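Flatbed for an older one-ton – steel or aluminum?

Prindent_787
17/02/2018
I'm finally pulling the rusted box off my dually and putting a flatbed on it. I mostly haul hay and a gooseneck in the summer, and I've got quotes on 2 beds. The Kodon is all steel with a diamond plate deck, the Eslow is aluminum and costs a good bit more. My worry is the frame – do I have to cut anything to mount either one? I'd like it done by April if I can.

Akpalu
I've had both kinds and for gooseneck work I'd go steel again. Mine took a beating from round bales and I just touched up the paint every spring (okay, most springs). You shouldn't need to cut the frame if the bed matches your cab-to-axle length, so measure from the back of the cab to the center of the rear axle before you put money down. Ask where the fuel filler ends up too! Mine sat so low I had to hold the nozzle sideways. And get the wiring plug sorted first, I lost a whole evening chasing a dead left blinker.

eslowowner
aluminum. never rusts. mine's fine

Recent posts in Off Topic
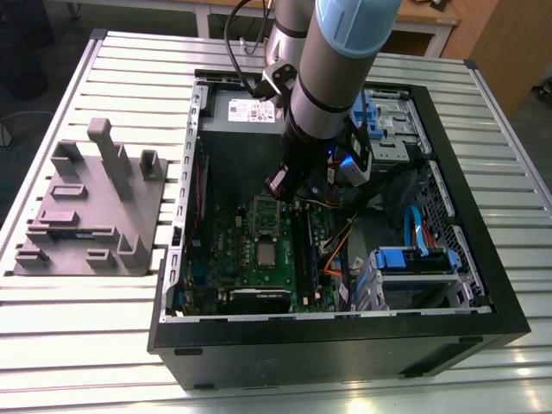 More in Truck Beds & Hitches
Headache rack rattles at highway speed
Best paint for a steel deck?
Moving tail lights to a flatbed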